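Flallness Kitchen Set

README for the student release

Flallness is a set of simulated kitchen episodes recorded by the robotics club at Kodikara College. It was put together over one school year as the club's shared project. Every episode was driven by a student through the club's teleoperation setup, with a two-armed mobile robot in a randomly furnished kitchen. Nothing here comes from a physical robot.

The set was made for the manipulation track of the Uston student competition and is now released for other clubs and for class use.

Maintainers: Nuwan Mondal (simulation, recording tools), Vasanthi Kumarasinghe (labels, splits, this document)

Contents of the release

episodes/ one folder per episode, numbered from 0001
splits/ train.txt, val.txt, test.txt
layouts/ room and furniture files, one per kitchen
tools/ replay script, viewer, label checker
labels.csv one line per episode
CHANGES.txt
LICENSE.txt

Each episode folder has the head camera video, joint positions for both arms, gripper openings, base position, and a short text file with the instruction the operator was given. Wrist camera video is included only for episodes numbered above 200. We added those cameras late and did not go back and re-record.

Size

1417 episodes in 30 kitchen layouts. The layouts differ in room shape, wall and floor textures, furniture, and which small objects are placed on the counters and tables. The robot model is the same throughout.

Tasks

There are 6 task families:

pick: grasp a named object from a counter or table
place: put a held object at a named spot
move: pick and place within one surface
carry: pick from one surface, drive, place on another
open: pull open a door, drawer, or refrigerator
clear: remove all small objects from a marked area

Pick and move make up most of the set. Clear is the smallest family and also the one with the most failed attempts. We kept the failures. They are marked in labels.csv with success = 0, and the fail_note column gives a few words on what went wrong, such as "dropped" or "wrong object."

How the episodes were recorded

Operators were club members. Each one did a practice session in layout 01 before recording anything that counts. Practice episodes are not in the release.

An operator sat at the workstation with a hand controller for each arm. The screen showed the head camera view, the same view that is saved in the video. Base driving was on the foot pedals for the first part of the year. After that we moved it to the left thumbstick, and base motion gets noticeably smoother. The drive_input column in labels.csv says which one was used.

The recorder starts when the operator presses the record button and stops when they press it again. Some people pressed early and some late, so expect idle time at both ends. The replay script has a --trim option that cuts the parts where no joint is moving.

Layouts and textures

Furniture is placed by a script Nuwan wrote. It picks a room, adds the large items, then scatters small objects on flat surfaces. Wall, floor, and counter textures are drawn separately from a common pool, so color combinations can be strange. This was done on purpose so that a policy would not learn to depend on one kind of wall.

The script checks for overlaps between large items but does not check whether they stand straight. Please do not "fix" the layout files if you plan to compare results with other teams. The replay script loads them as they are, and a changed layout will put the objects in the wrong places for the recorded arm motion.

Framed pictures, windows, and room doors are fixed scenery. Only objects with movable = 1 in the layout file can be grasped.

Labels

labels.csv columns:

episode, layout, task, target_object, arm, success, fail_note, drive_input, operator_id

The arm column is left, right, or both. It records which gripper touched the target object, so an arm that only moved out of the way does not count. Left and right are the robot's own. Version 1 had these reversed for part of the place family, and anyone still on version 1 should update.

Object names were typed by the operators and cleaned up afterward by Vasanthi. Similar objects in the same room are told apart by size or color ("small teapot," "large teapot"). A few names are still vague. If an object could not be identified from the video or from the layout file, it is called "item."

Operator IDs are letters. We do not publish the list of names.

Splits

The splits are by layout, so no kitchen appears in more than one of them. Objects do repeat across splits. The test split has no clear episodes because too few of them succeeded.

If you are training for the Uston track, check the current rules before using the test split for tuning. When we entered, it was not allowed.

Running the viewer

From the tools folder:

python viewer.py --episode 0341

Space pauses, the arrow keys step one frame at a time, and G turns the gripper plot on and off. The viewer runs on the Mindport lab machines without a graphics card, but slowly. Replay needs the simulator installed. See tools/INSTALL.txt for the version.

Known problems

Small objects sometimes float slightly above the surface at the start of an episode and settle once physics starts.

Gripper opening is logged as the commanded value, not the measured one. When something is held, the log shows the fingers further closed than they are.

Several carry episodes end with the base still rolling. They are labeled as successes if the object was placed.

The head camera sits low enough that the robot's own body covers the bottom of the image. We did not mask it out.

Use and credit

Free for teaching, club, and research use. If you publish something, name the Flallness Kitchen Set and the version number from CHANGES.txt. Bug reports go to the issue page. Please include the episode number. We read reports during term, and from August on the new club officers will take over the page.

Sample view

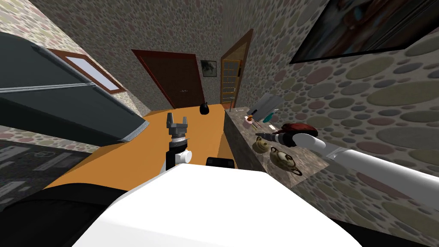 Head camera view in simulation, with the right arm over the counter and the left gripper upright.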